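How to Record Cloth-Folding Examples on a Bed with Two Hand-Held Grippers

A few people have asked me how we collect the folding examples for Clilia, our little cloth-handling model, so I've finally sat down and written it all out. It's long (sorry!) but most of it is stuff I wish I'd had in front of me when I started. If you've already got a pair of hand-held grippers and somewhere soft to work, you can probably have your first usable batch by teatime.

One thing to say first about numbers. Our first proper set had 1127 examples in it, and after I'd been through them I threw away 207. Most of those went for the same handful of silly reasons, and you'll find them all further down the page.

What you'll need

Two hand-held grippers, charged
A wide camera on each gripper, plus one at head height if you can manage it
A bed or a big padded table with a plain sheet on it
One cloth to begin with, in a colour that stands out from the sheet
A notebook or a spreadsheet, whichever you'll really keep up
A free afternoon

You can use a table. I started on one and the cloth slid about all over the place, which was maddening, and the model learned to chase it. A sheet has a bit of grip to it, and it also gives under the jaws when you come down too hard, so you don't get that nasty clack and a jolt through the recording. The drawback is that sheets wrinkle. I used to smooth mine out between every single take and then I stopped, and I think the results got better for it (real beds have wrinkles!). Now I only pull it straight if there's a ridge tall enough to catch a fingertip on.

Getting the space ready

Give yourself room to stand on the long side of the bed with both arms out. You want to reach the far edge of the cloth without leaning, as leaning tips the head camera down and you end up with a lovely recording of your own sleeves.

Don't tidy too much. I know that sounds lazy! My first set was shot at Drernton in a bare white room, and the model went to pieces the moment we tried it at Hawthorne, where there was laundry and furniture and general life in view. Background clutter is fine, even useful, as long as it stays off the bit of bed where the folding happens. Keep the working patch clear and let the rest of the room be a room.

Light matters more than I expected. Ceiling lights alone will do nicely. If you've got a window, either draw the curtain or do the whole batch in one go, otherwise you'll get a slow drift in colour from the first take to the last and you'll be scratching your head over it later.

Setting up the grippers

Switch both on, give them a minute, and check each one's recording before you touch the cloth. I do three slow open-and-close squeezes with the left, then three with the right, and look at the opening width on the laptop. If the number for one of them lags or sticks, restart it now. You will be tempted to carry on and sort it out afterwards. Please don't, I lost a whole morning that way.

Then do the sync. We use a little script called Gromavel for lining up the streams, and all it needs is a clear shared moment at the start, so I bring both grippers together in front of me, tap them gently and hold still for a couple of seconds. Any tool you use will want something along those lines. Do it at the start of every batch, and again if you've restarted anything.

Next, place the cloth. I lay it down already folded to whatever stage I want to begin from, and I shift it about between takes: nearer, farther, turned a bit, turned a lot.

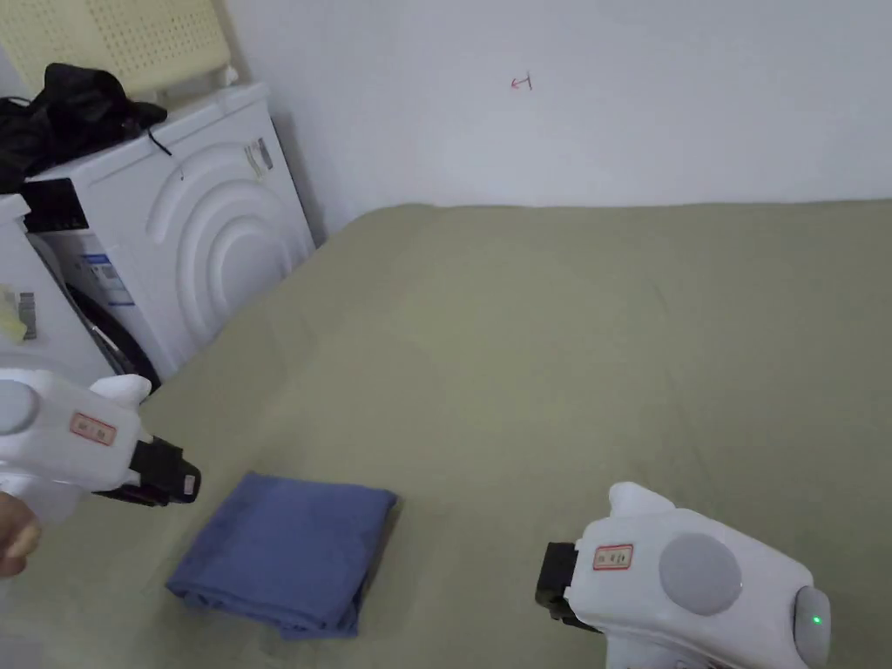 Rest your arms between takes, too. Grippers don't feel heavy for the first ten minutes and then suddenly they do, and tired hands make wobbly approaches. I put one down on the sheet whenever I only need the other, and I leave it somewhere it won't roll into the cloth. If your task uses one hand for part of the take, decide which hand beforehand and stick with it for the batch. I swapped hands whenever I felt like it early on and the model learned a sort of dithering, with both arms starting towards the cloth and then stopping. It looked very polite. It was no use whatsoever.

Recording a take

Here's the order I follow, and after a while you'll do it without thinking.

Step 1. Start with the jaws open and up off the bed, well clear of the cloth. Hold for one breath.

Step 2. Come in slowly from above and to one side. You're aiming for a corner or an edge where you can get one fingertip under the layers. Coming straight down from the top works for a single layer but it's hopeless on a thick fold.

Step 3. Slide the lower fingertip under, close, and pause. This pause is the most useful half second of the whole take, so don't rush it!

Step 4. Lift just high enough to clear the sheet. Carry it across, keep it low, and lay it down in one go.

Step 5. Open the jaws all the way before you back off. If you pull away half open you'll drag the layer with you, and you'll have taught the model to undo its own work.

Step 6. Back to where you started, hold for one breath, stop.

A take like that lasts up to 25 seconds for me. If yours are coming out a lot longer you're probably fiddling at the end, nudging the corners to make it look nice. I do it as well. Try to leave it alone unless neatening is the thing you want to teach, in which case record it as its own task with its own name.

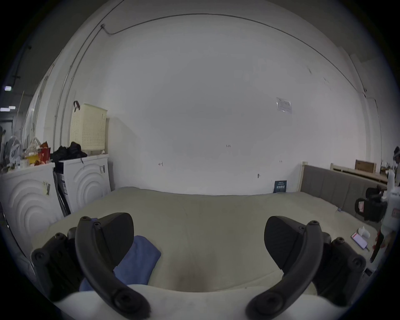
Something that took me ages to get the hang of is working from what the gripper can see and forgetting what I can see. Your eyes are up high and they have a lovely view. The camera on the gripper is down by the cloth with two big fingers in front of it, and that's mostly what the model gets. So every few takes, stop and watch one back from the gripper's side. Can you tell where the edge of the cloth is just before the jaws close? If it's hidden the entire way in, change your angle. Coming in with the wrist tilted slightly outwards fixed nearly all of mine.

And keep your other hand out of it. If a corner flops the wrong way, deal with it using the gripper or scrap the take. It's so easy to reach over with a spare finger and flick it straight, and then there's a cloth in your data that moves by magic.

Mistakes are worth keeping (some of them)

I used to bin every take where I missed the edge. These days I keep the ones where I miss, open up, back off a little and try again, and I tag them as recoveries. The model needs to know what to do when it closes on thin air, because it's going to do that a lot! What I do throw away is anything where I gave up, dropped the cloth off the bed, or got the giggles.

The 207 I chucked out of that first set were mainly these:

Forgot the tap at the start, so nothing lined up
One gripper had quietly stopped recording
Backed off with the jaws half closed
Fingers in shot on the cloth
Started the next take before the last one had finished saving

The last one was the worst. I'd get into a rhythm and go too fast. Now I say "saved" out loud when the light on the laptop changes, and I don't lift a gripper until I've said it. You'll feel daft on your own in a room saying "saved" over and over. You'll also keep your takes.

Mixing things up

Once you've got a decent pile with one cloth in one sort of position, start changing things, one at a time and in small batches. My usual order is position first, then how it's folded to begin with, then how messy it is, then a different cloth altogether. For messy starts I just pick it up and drop it. Don't arrange it. Anything I arranged by hand to look crumpled came out weirdly neat, and the model could tell the difference even if I couldn't. 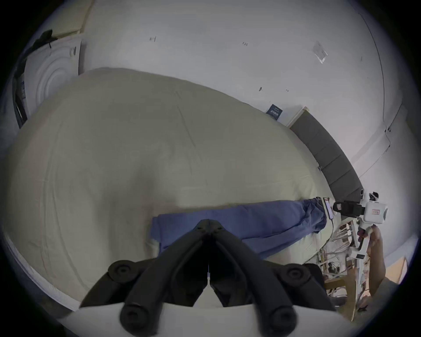

Bunched-up cloth is slower going, so plan on fewer takes per hour. With a proper heap there often isn't an obvious corner to go for, and you'll need to pick a rule and keep to it. Mine is to take the highest bit that has a free edge, lift, let it hang for a moment, and lay it down away from me. It isn't always the cleverest move but it's the same move every time, and a learning system copes far better with a slightly dim teacher who's consistent.

If there are two of you recording, agree on that rule before you begin and write it on a bit of paper. Two people with different habits can still make a good set, but you'll need more of it.

Naming and checking at the end

Before you pack anything away, go through the batch list and write down four things for each one: which cloth, how it started, which hand led, and whether it was a clean take or a recovery. I do it with a cup of tea while the files copy over. Leave it until the morning and you will not remember, I promise.

Then play back the first take, the last take and a few from the middle, all the views together. You're only looking for the streams staying in step and nothing having gone missing. The proper weeding can wait for another day, and it's better done with fresh eyes anyway.

How many do you need? For one cloth and one fold, we got something that mostly worked from that first set. For several cloths and messy starts we're aiming for 4000, and we're a good way off still. I'd suggest you train on whatever you've got as soon as you've got a few hundred, even if it's rubbish, and watch where it goes wrong. Ours kept stopping short of the far edge, and when I looked back through the takes I'd hardly ever put the cloth over there. I spent the next afternoon doing nothing but far-edge takes and it was so much better the following week.

Towels next, I think, and then I'd like to try a fitted sheet, if anyone has managed one of those with two grippers please do tell me how you handled the elastic.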